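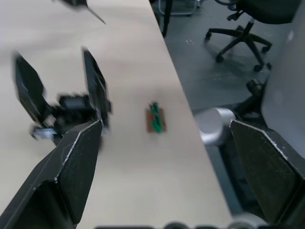 홈 | 게시판 | 동아리 프로젝트 | 질문/답변 | 로그인

두 팔 로봇으로 블록 옮기기, 손목 카메라 위치 질문입니다
작성자: drivent_02 | 03/06/2024 | 조회 2,058 | 댓글 8

안녕하세요. 저는 유학생이고 대학교 로봇 동아리에서 활동합니다. 한국어가 조금 이상해도 이해 부탁드립니다.

우리 팀 이름은 Drivent입니다. 7월에 Gesunano 학생 대회에 나가려고 준비하고 있습니다. 과제는 테이블 위의 작은 물건을 한 팔이 잡고 다른 팔에게 넘겨주는 것입니다. 팔 두 개를 사람이 원격으로 조종해서 데이터를 모으고, 그 다음에 모델을 학습시킵니다. 지금까지 시연 데이터를 300개 모았습니다.

문제는 손목 카메라입니다. 손가락 두 개가 화면의 양쪽 아래를 많이 차지합니다. 물건은 그 사이에 작게 보이고 조금 흐립니다. 반대쪽 그리퍼도 흐리게 나옵니다. 테이블 밖의 의자와 바닥도 같이 들어옵니다. 카메라를 더 높게 달아야 하는지, 아니면 이대로 데이터를 더 모아도 되는지 의견을 듣고 싶습니다.

댓글 8

zenia_lab
저라면 그대로 둡니다. 손가락 끝이 둘 다 보이는 게 제일 중요해요. 저희 팀은 작년에 카메라를 올렸다가 잡는 순간에 손끝이 안 보여서 다시 내렸습니다. 그 사이에 모은 데이터는 다 버렸고요 ㅠㅠ

모터탄내
윗분 의견에 반대합니다. 손끝은 보이지만 물건이 흐리면 모델이 뭘 보고 배우나요? 초점부터 맞추세요. 고정 초점 렌즈도 돌려서 조절되는 것이 있습니다. 접착제가 발려 있으면 조심해서 떼어야 합니다.

drivent_02
두 분 감사합니다. 렌즈를 확인했는데 접착제가 있습니다. 부러질까 봐 아직 돌리지 못했습니다. 그리고 한 가지 더 질문이 있습니다. 갈색 블록 위에 초록색 물건을 올려놓고 연습하는데, 초록색만 잡아야 합니다. 위치를 매번 바꾸는 것이 좋습니까?

zenia_lab
네, 꼭 바꾸세요. 지금은 테이블 오른쪽 가장자리 가까이에 있는데 거기서만 모으면 거기서만 잡습니다. 방향도 돌려 주시고요.

납땜초보
의자는 치우는 게 낫지 않나요? 대회장에는 그 의자가 없잖아요.

모터탄내
의자는 상관없다고 봅니다. 오히려 배경이 여러 가지인 게 좋습니다. 어떤 날은 두고 어떤 날은 빼세요. 300개면 배경까지 외웁니다. 1,000개는 있어야 이야기가 됩니다.

ozkan_fan
1,000개는 너무 많아요. 학생 팀이 시험 기간에 그걸 언제 모읍니까. 저희는 그보다 훨씬 적게 모아서 Özkan 컵 예선을 통과했습니다. 양보다 조종하는 사람의 습관이 문제였어요. 두 명이 번갈아 했는데 한 명은 물건 위에서 꼭 한 번 멈추고, 한 명은 바로 내려갔습니다. 섞어서 학습하니까 팔이 물건 위에서 계속 떨었어요. 먼저 동작 순서를 종이에 적고 모두 그대로 하세요.

모터탄내
예선하고 본선은 다르죠. 물건을 넘겨주는 과제는 한 팔 과제보다 실패할 곳이 많습니다. 그래도 순서를 맞추라는 말에는 동의합니다.

drivent_02
많이 배웠습니다. 우리도 조종하는 사람마다 방법이 다른 것 같습니다. 어제 팀원들과 이야기했는데 누가 맞는지 결정하지 못했습니다. 우선 카메라 높이는 그대로 두고, 동작 순서를 정하고, 물건 위치를 바꾸면서 다시 모으겠습니다. 렌즈는 여분을 하나 구한 다음에 돌려 보겠습니다. 혹시 접착제를 안전하게 떼는 방법을 아시는 분이 계시면 알려 주십시오.

추천 2 | 공유 | 신고 | 목록으로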